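Tiempo de lectura: 3 minutos
Imprimir | Enviar por correo

Los alumnos del taller Firnilar enseñan a un brazo robótico a preparar el café

El centro de formación profesional Kasten presentará en octubre el trabajo de su taller de robótica Firnilar, en el cual participan este curso 21 alumnos. El proyecto consiste en que un brazo colaborativo prepare un café de cápsula completo, desde que se levanta la palanca de la cafetera hasta que la taza queda delante de la persona que la ha pedido.

Los estudiantes trabajan en dos equipos. El primero se ocupa de la cafetera: abrir la tapa, colocar la cápsula y cerrar. El segundo se ocupa de la taza, que el brazo debe recoger de una bandeja giratoria y llevar hasta la máquina. Cada equipo escribe sus propios programas y los dos se encuentran una vez por semana para juntar las partes, que no siempre coinciden a la primera.

Según explican desde el taller, la parte más difícil ha sido la palanca. Una persona la levanta sin pensar, pero para el brazo es un movimiento curvo, y si la pinza empuja en línea recta, la cafetera se desplaza sobre la mesa. Los alumnos probaron varios puntos de contacto y dedicaron 10 sesiones solamente a este paso. Al final decidieron empujar la palanca desde abajo con la punta de la pinza, sin agarrarla, y dividir el recorrido en tramos cortos.

También la taza dio trabajo. En las primeras pruebas el programa confundía la posición del asa, y el equipo tuvo que repetir muchas veces la misma maniobra con la taza girada de diferentes maneras. Por ahora las pruebas se hacen sin agua, y siempre hay un docente cerca del botón de parada.

El taller Firnilar se imparte por las tardes, de cuatro a seis, y es voluntario. Pueden apuntarse alumnos de cualquier ciclo, aunque no hayan programado antes. La mayoría viene de electricidad y de mecanizado, pero este año hay también dos grupos pequeños de administración y de hostelería. Los de hostelería han sido quienes propusieron la tarea del café, y son además los más exigentes con el resultado.

El trabajo se presentará al encuentro escolar de Drunditz, donde cada centro dispone de una mesa y de un tiempo limitado para mostrar una tarea doméstica hecha por un robot. El jurado valora que el brazo termine la tarea sin ayuda y también la claridad del cuaderno técnico, el cual debe incluir los intentos fallidos. El cuaderno de Kasten tiene ya más de 2 capítulos dedicados a la palanca.

La empresa local Drelloment colabora con el material y recibe a los alumnos en sus instalaciones para una visita al final del curso. El centro quiere mantener esta colaboración el año próximo y ampliar el taller con una tarea nueva, que todavía no está decidida. Entre las propuestas están doblar servilletas y ordenar cubiertos en un cajón.

Las personas interesadas en ver el proyecto antes del encuentro pueden pedir una visita en la secretaría del centro, en horario de mañana.
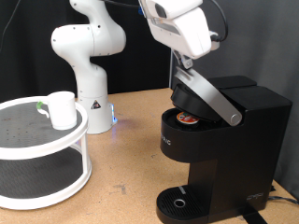

Para el segundo trimestre, el taller abrirá de nuevo la inscripción. Las plazas se asignan por orden de llegada y los alumnos que ya participan tienen que confirmar también su continuidad en la secretaría.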